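Refill and return: your questions
4 min read
Search this site Search

Do I need an account to borrow a food box?

No. Ask for one at any Stimow café or hostel and pay a deposit of 75p. You get it back when you return the box to any place on the list.

How long can I keep it?

Up to 30 days. Walkers on the Astatau trail often pick one up at the start and hand it in at the far end – that is fine.

Where can I refill water?

There are over 50 refill points, including all hostels and the Noguchi ferry terminal. Tap water is safe to drink at every one of them. 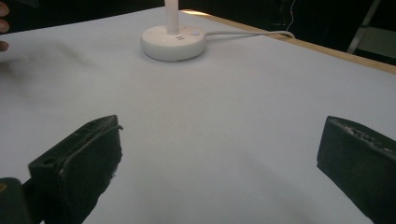 Boxes can be washed in any hostel kitchen or campsite sink. Use hot water and a little washing-up liquid, then leave the lid off until the inside has dried. You don't have to wash a box before returning it, but please scrape out leftovers.

What if mine is cracked?

Hand it in anyway. You will still get your deposit, and the box goes for recycling.

Can I put soup in it?

Yes, if the lid has a rubber seal. The flat Cellix boxes are for dry food only.

Who do I contact about adding a refill point?

Misaki Iwasaki looks after the list. For deposits and refunds, ask for Kiyoshi Higuchi. Both can be reached through the contact form. The list was last updated on 28th November.

4 comments
30 shares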